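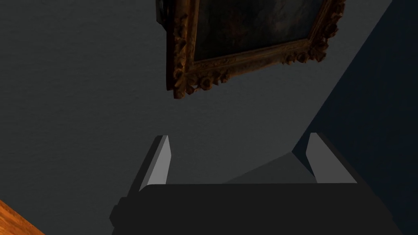

Dark painting in a carved, gilded frame (computer rendering)

Adding a labor scholar to the Homgate directory

These steps cover a new entry for an academic who writes on labor, trade or social movements. Editors need a Helow login with write access. Read-only accounts show the form but do not save it.

1. Search first. Enter the surname alone, then the surname with each known initial. The directory held 2135 entries on 5th January, and most duplicates come from a missing middle initial.

2. Open a blank form. Choose Person, then Academic. Do not choose Organizer unless the person has held a paid or elected post in a union. Someone who has done both gets one entry with two role lines.

3. Fill in the name line. Use the form printed on the person's own publications. Boonsong Klinhom is filed under K, with "Klinhom, B." added as a variant.

4. Enter positions, newest first. Give the title, department, institution and years. Leave the end year blank for a current post. If a source gives only "until June", enter the month and put the source in the note field.

5. Write the summary. The limit is 745 characters, spaces included. State the field, the main subject of research and any public campaigns the person has taken part in. Political labels such as "socialist" or "anti-globalization" need a source, preferably the person's own statement. Without one, describe the position taken: "opposed the Hanau plant closure agreement."

6. Add links to other people. A link requires a shared publication, a shared post or a documented working relationship. Attending the same conference does not qualify. Set the link type before saving, as Helow drops untyped links.

7. Save as draft and run the Helmy checker. Error 198 means a date range overlaps another. Correct the years and run it again.

8. Submit for review. Drafts left untouched for 365 days are deleted.

To change a published entry, use Propose Edit and start at step 4.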